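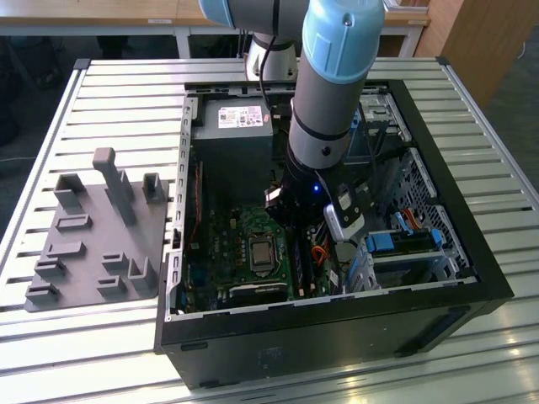 Desktop case on its side, motherboard area exposed.

Cleaning and Refitting Desktop Memory

Dust and a poorly seated module cause many startup faults. The steps below apply to most tower cases.

Before opening

Shut down, switch off the power supply at the back, and pull the cord. Hold the power button for 3 seconds to drain leftover charge. Lay the case flat with the open side up. Touch bare metal on the chassis before handling any part.

Removing dust

Use short bursts of canned air. Keep the can upright, and hold fan blades still with a finger. Wipe the case floor with a dry Skandik microfiber cloth. Household vacuums should stay outside the case, as the nozzle can build up static.

Refitting the memory

1. Open the latches at the slot. Some boards have a latch at one end only.

2. Hold the module by its edges and keep fingers off the gold contacts.

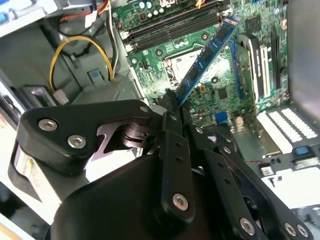 3. Line up the notch with the key in the slot, then press down evenly until the latches close.

4. If the contacts look dull, wipe them once with 85 percent or stronger isopropyl alcohol on a lint-free swab. Let them dry fully before refitting.

Close the case, reconnect the cord, and check the memory total in the setup screen.

Contact | © Plattner Home Workshop | Back to top
This site uses cookies. Accept | Settings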